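# Omard fingertip pads, after a month on our laundry arm

I've been meaning to write this one up since November, when our second set of Omard replacement pads went onto the gripper and the first set went into a drawer (I can't throw anything away, ask my colleagues). If you run a two-finger gripper on soft stuff — towels, toys, bedding — you've probably been through a few brands of pads already, and you know how quickly a nice grippy surface turns into a shiny one.

Our arm does laundry practice. It opens a washer, loads it, closes it, takes things out again, and it does that over and over until somebody wants lunch. The fingers take a beating. With the Pamusell pads we had before, I was swapping them every few weeks and complaining to Tapio Honkanen every time, and he finally ordered the Omards just to get some quiet.

## Fitting them

The kit comes in a flat box with two pads, four screws, a little tube of thread locker and a folded sheet that's mostly drawings. The drawings are good! The text is not. Step 3 tells you to tighten the screws and step 5 tells you to put thread locker on them, so read the whole thing first.

Here's how I do it now:

1. Park the arm low with the fingers open, then cut power at the cabinet.
2. Take the old pads off and clean the backing with alcohol. All of the old glue has to go, and yes, it's boring.
3. Dry-fit both pads and close the fingers by hand. They should meet flat along the whole length.
4. Thread locker, screws, snug but no gorilla stuff. They strip.
5. Power up and redo the zero for the closed position.

That last one cost me an afternoon. The new pads are a bit thicker than the Pamusells, so the controller thought it was holding something when it was holding air. Kaja Juška spotted it in the log in two minutes flat, and I'd like that time back.

## How they hold up

I logged 881 grasps on the first set before I saw any slipping. The old brand gave me 593 on the same tasks, so I'm pretty happy. Small stuff like socks is a breeze. Fluffy things are harder, and plush toys are the worst of the lot because the pads pinch fur and not much else. What helped was slowing the close by a notch and wiping the pads down every morning. Lint is the real enemy — it packs into the texture and you lose grip long before the rubber is worn.

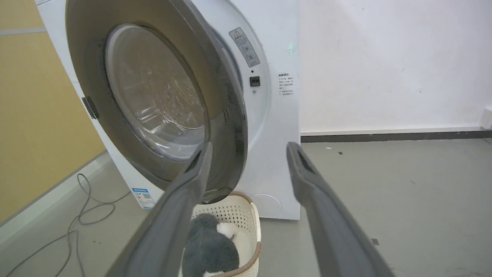
Doors are a different story. A pad that's great on fabric can be too sticky on smooth plastic, and for the first few days ours would hang on to a rim a moment too long when it let go. Esko Kallio added a tiny wiggle to the release and I haven't had a complaint since.

The things I don't like: the spare screws are sold separately (come on), and the pads only come in pairs, so if you chew up one side you're buying both. The thread locker tube had gone hard in one of our two kits, too.

Would I buy them again? Already did, there's a third set on my shelf. If you mostly handle boxes, get something cheaper. For cloth, four stars out of five, and I'd bump it up if they put two lousy spare screws in the box.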